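Encyclopedia > Celebrity Culture > Tabloids and Gossip > Blind item

Blind item

A blind item is a piece of gossip printed without the name of the person it's about. You get the hints (a "recently single sitcom dad," say, or "the singer with two houses on the same street") and you do the guessing yourself. I've been reading these things since high school, so forgive me if this entry gets a bit fond!

The form is old. Society papers ran blind items long before movies had sound, mostly to tease people who could afford lawyers. Leaving out the name made a lawsuit harder, though it never made one impossible. If enough readers can work out who's meant, a court may decide the person was identified anyway.

My own favorite is the column Eduard Trnka wrote for the Gavville paper under the heading "Vrabec." He kept it to 50 words a day, and every item ended with a clue about food. His best-known one, the Dulcombe wedding item, ran one January and brought in more than 600 letters, nearly all of them naming the wrong couple.

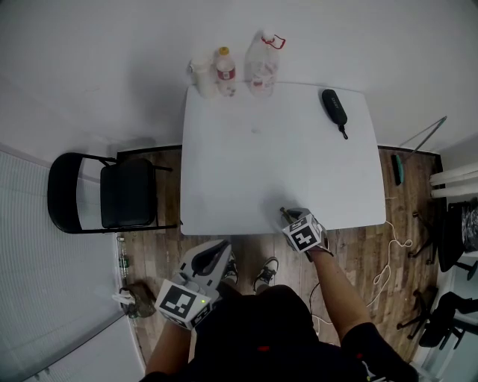

White folding table with a water bottle at the far edge.

Most blind items fall into a few familiar types. There's the breakup item, the feud item, the secret wedding, and the one where a star is rude to a waiter (my mother's favorite, she'd read them out loud over breakfast). Some columns publish a "reveal" months later, and fans keep long lists matching old clues to new headlines.

Online, the whole thing sped up. The message board Fuden had 2000 members at its peak, and a fresh item could collect seven different guesses before I'd finished my coffee. Plenty of items never get solved, and a clue vague enough will fit half of Hollywood, so please take any "solved" label with a lot of salt.

Reader comments

marlo_b: The food clues! I still think the Dulcombe one was about the caterer.

Tess in Ohio: You should add something on radio gossip, they did blind items too.

pinkphone: I was on Fuden for years and my guesses were terrible.

Contact us | Copyright | Back to top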